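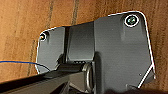 The Ginel Beans

Sunday, June 20, 2021

The envelope had been in the button tin all along, under the buttons! I'd had that tin on my shelf since my aunt died and I'd only ever gone into it for the odd shirt button, never past the top layer. Then my good gardening coat lost its big brown one, and I tipped the whole lot out on the bed, and there was a small paper envelope with "Ginel, the climbing ones" on it in her pointy handwriting.

I knew what they were before I got the flap open. If you had ever eaten a Ginel bean at my aunt's table, with butter and a bit too much salt, you'd have known too. They were flat and long and a pale streaky green, and they tasted like a bean that had been taking lessons. She grew them up the side of her garage in Flundutham every summer of my childhood. I had looked for them for years. I'd written to Kwiatkowski Seeds, who sent me a catalog and a very kind note saying they had never heard of them.

There were 18 in the envelope. They were the color of strong tea, with a cream patch at the eye, and they rattled in my palm like little teeth.

Well, I couldn't sleep. I got up at one in the morning and looked at them. I got up at three and looked at them again.

On Monday I took them to work in my shirt pocket, because I couldn't stand to leave them in the house, and I showed them to Bohdana Hnatiuk before she even had her coat off. Bohdana ran accounts at Sultus, and she had the plot next to mine out by the water tower, and she grew the best cabbages I have ever seen, blue ones, with leaves you could have sheltered under in a storm.

"How old?" she said.

"I don't know. Older than the tin, maybe."

She picked one up and held it to the window, and turned it, and gave it a good hard pinch. I nearly fainted.

"Old," she said. "But beans are stubborn. Don't plant them all."
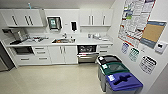 I had, of course, been planning to plant them all. I'd drawn it! I had a sheet of graph paper with a pole for each of them and a path down the middle wide enough for the wheelbarrow. Bohdana looked at my sheet of graph paper for a long while and then she got a pencil and crossed out half the poles.

"If it goes cold, you lose these," she said. "If the slugs come, you lose these. You keep nine in the tin. Next year you thank me."

I said I would thank her now and get it over with, and she laughed so loudly that somebody came out of the copy room.

So nine went in. I mixed the soil myself, leaf mold and the good black stuff from the bottom of the compost heap, and I put each bean in its own paper pot and lined them up on the sill of my back bedroom, where the sun comes in first. I watered them with a teaspoon. I talked to them, too, about all kinds of things, mostly my aunt and the weather.

A week went by and there was nothing. I dug one up with my fingernail to see (don't ever do this) and it had gone to mush. Another week and a second pot grew a beautiful gray fur. I carried the rest out to the plot on a tray because I thought a change of air might help, and then it rained so hard that evening that I drove back out in my slippers and brought them all home again on the passenger seat with the belt across them. 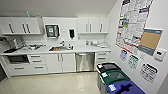
The kitchenette, with the long counter along the back.

Bohdana never asked me if they were up. She asked me about my onions, and whether I'd gotten my netting mended, and she told me about a man who had sold her 500 worms and sworn that he'd counted them. I was grateful. I think if she'd said the word "bean" I'd have cried into my sandwich.

And then one Thursday I went to open the curtains, and in the pot at the end, the one I had all but given up on, the soil had a hump in it. A hump! There was a crack running over the top, and inside the crack was something white and bent, like an elbow.

I called Bohdana. It was ten past five in the morning.

"Is it up?" she said. She didn't even say hello.

"It's got an elbow!"

"I'm coming over."

She came in her rubber boots with a nightgown tucked into them, and the 2 of us stood at the sill and drank tea and watched it. You can watch a bean come up, if you have the patience. By seven it had pulled its head halfway out, with the brown skin still on it like a hat. By half past it had tossed the hat off, and there were the leaves, folded together, wrinkled as anything and so green!

We were both late for work. Bohdana told our manager there had been a birth.

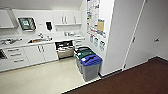
Only three came up in the end, and a pigeon had one of those the day I planted them out. But the other pair went up their poles like they were late for something. They were over my head by the time the peas were finished. They flowered red at the bottom and nearly white at the top, which I'd forgotten completely, and the minute I saw it I was seven years old and standing next to a hot garage wall with a bee going past my ear.

I let most of the pods hang for seed. It was agony. I picked exactly one handful to eat, in the evening, and I cooked them on the camp stove in Bohdana's shed with the door open. She had brought the butter and I had brought the salt. She took a bean on her fork and chewed it for a good long time, looking out at her cabbages.

"Hm," she said. Then she took four more.

The dry ones are in the tin now, in two envelopes, and I wrote on both of them myself. The first says "Ginel, the climbing ones." The other one says "Bohdana's," and she's coming for it on Saturday with her own graph paper.

Enjoying our garden stories? Sign up for the newsletter and get a new one in your inbox every month. You can unsubscribe at any time.

3 comments

leekandhope
The elbow!! I have been growing beans since I was a kid and I will never call it anything else now. My grandmother kept hers in a tobacco tin, same idea.

Plot 2527
I dug one up to check this spring as well. Mush. I felt very seen by this story. Are the red and white flowers based on a real variety? I'd love to grow something like that up my fence.

marrowfat
More Bohdana please. I want to hear about the worm man.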